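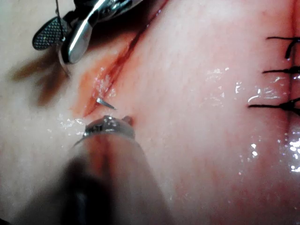 My grandmother could hem a pair of pants on the bus. She kept a needle stuck through the underside of her coat collar, already threaded, and if you sat down next to her with a dangling cuff she would simply take hold of your ankle and get to work. I thought of her last week when my neighbor Yaqin Jin brought me a winter coat, a good one, and asked if I knew where she might donate it. It was missing two buttons.

I don't want to scold anybody, least of all Yaqin, who is one of the most capable people in Gilenwood and once rebuilt her own porch steps over a long weekend. She just never learned to sew on a button, and neither did her kids, and when I went looking for somebody to blame I found only a gap in the school day. Our middle school dropped home economics years ago – shop class went with it – and what came in its place was a very nice room full of screens. I would like to argue, at a little more length than my wife thinks wise, that we should bring the needle back.

The usual case for it is money, and there's something in that. A repair shop downtown wanted $60 to close up a torn lining for me, and I don't say the man was overcharging, as he has rent to pay like everyone else. But the money isn't what moves me. What moves me is that mending is one of the few things a twelve-year-old can do with her hands, start to finish, in an afternoon, and then wear to school the next morning. You find out how hard to pull. You find out that a stitch yanked too tight puckers the cloth and a loose one lets it gape, and no amount of being told will teach your fingers the difference.

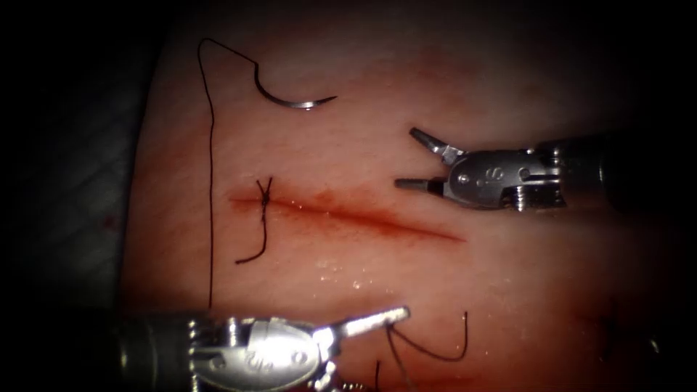
One stitch tied on a practice pad, with most of the cut still open.

Houshang Nikzad, who taught my evening tailoring class back when I still had the eyesight for it, made us sew the same six inches of seam until we were thoroughly sick of it. He'd look it over, hum a little, and hand us the seam ripper. I remember being furious with him one rainy night in September, and I also remember that the jacket I finally made in his class is hanging in my hall closet as I write this, elbows and all.

I know the school day is full, and I know teachers are tired of people like me writing in with one more thing they ought to squeeze into it. So let me ask for very little. Give the seventh graders 90 minutes a week for one term. Thread is cheap, old bedsheets are cheaper, and there must be 500 sewing machines sitting under dust covers in this county (my own sister has two).

As for the coat, Yaqin came over on Sunday and we did the buttons at my kitchen table. The first took her most of a pot of tea. She did the second while telling me about her tomatoes, and then she put the coat on and wore it home, warm as it was outside.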